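Tablecloth forum > Buffets and serving tables > White cloth over a work table: is it worth the bother?

widmer_kitchen
Posts: 952

I keep reading in this section that a plain white cloth "makes any table look finished." I'm not convinced. I bought a white Juvlow one in July for the long table we use for bread and rolls, and every time I put it on I see more wrong with it than I saw with the bare top. Creases from the packet, wrinkles at the far end where I can't reach to pull it flat, and marks. So many marks.

The setup has two woven baskets for the rolls and one little red cube that is supposed to hold the table number card. That's it. I was told less is more. It looks to me like I ran out of stuff.

Take a look at the front and tell me if you'd let that yellowish smudge go. My sister says no one will see it. I saw it from the door.
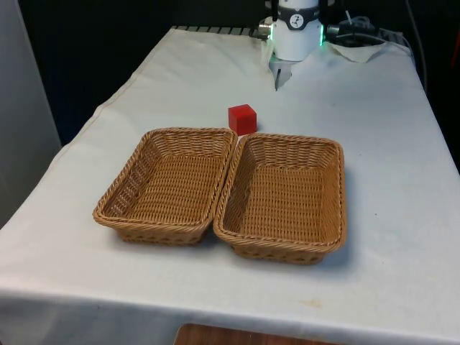

Reply 1
gekier_fan

I'd let it go, or put a basket on it. You've got a drop across the whole front, which is more than most people manage. The creases are faint. I've been to weddings with worse.

Have you ironed it at all, or is that just how it came out of the packet?

Reply 2
widmer_kitchen

Ironed twice. Medium the first time, hot the second. The label says "easy care" and I would like to meet the person who wrote that.

And a basket on the smudge means one basket sits way up front on its own. Then it looks like somebody moved it and forgot.

Reply 3
Tin-yau Mok

I did church suppers for years and I don't agree with gekier_fan. A yellow mark on white is the one thing people will look at, especially next to food. Brown on white they take for coffee and forgive. Yellow they wonder about.

Wash it again before you iron it again. If you've already ironed over it hot you may have set it, in which case turn the cloth end for end and let the mark go to the back. Costs you nothing.

I'm also not sold on the red cube. What is it doing there? A card can lean on a basket.

Reply 4
gekier_fan

The cube is fine. It's the only bit of color on the table. Take it away and you've got tan on white, like a waiting room.

Reply 5
Tin-yau Mok

Tan on white is what bread looks like. Leave it alone.

Reply 6
priveck_or_bust

Can I ask about the size? I have the Priveck cloth and it's long enough to trip over. Yours seems to have the other problem. If you're going to cover a table, cover it.

Reply 7
widmer_kitchen

Fair. It's short. I measured the table at a shade over 2,000 mm and the packet said 2,051, so I figured I was safe. I wasn't counting on wanting a drop at the front, and pulling for that means I lose it somewhere else. There's brown wood showing at the near left corner and a flap folded up over on the right that I can't get to lie down.

I also tried the baskets closer together, one behind the other, with the front one turned a little. The lady at the store swore that turning it would make it look "relaxed."
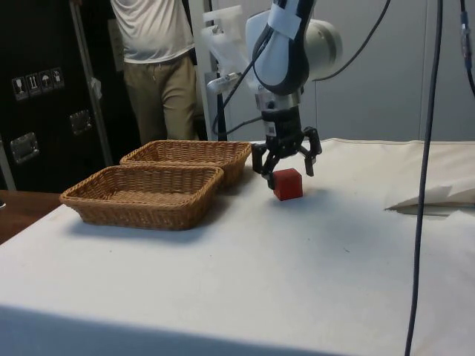 Reply 8
priveck_or_bust

Yep, there's the wood. Two choices as I see it. Buy a longer cloth, or go the other way and use a runner down the middle so the bare table looks like you meant it. I'd do the runner. A cloth that nearly fits bugs me more than no cloth.

Reply 9
gekier_fan

I like the baskets like that. The weave shows up better when you can see into the front one. Pile the rolls high and you won't see the corner at all.

Reply 10
Tin-yau Mok

You will see the corner. Rolls don't cover a corner.

The angle I can live with. I would not put one basket behind the other for a self-serve table, though. People reach over the near one to get to the far one and there go your sleeves in the butter. Side by side with a gap for a hand.

Reply 11
widmer_kitchen

Side by side, then, and I'll try turning the cloth end for end. I still think the whole white cloth idea is oversold. If the runner looks better I'm coming back here to say so.

gekier_fan, the cube stays for now. I need something to hold the card and the basket rim is too floppy.

Reply 12
gekier_fan

Ha, okay. Post the runner when you get it. And don't buy Juvlow again, mine shrank.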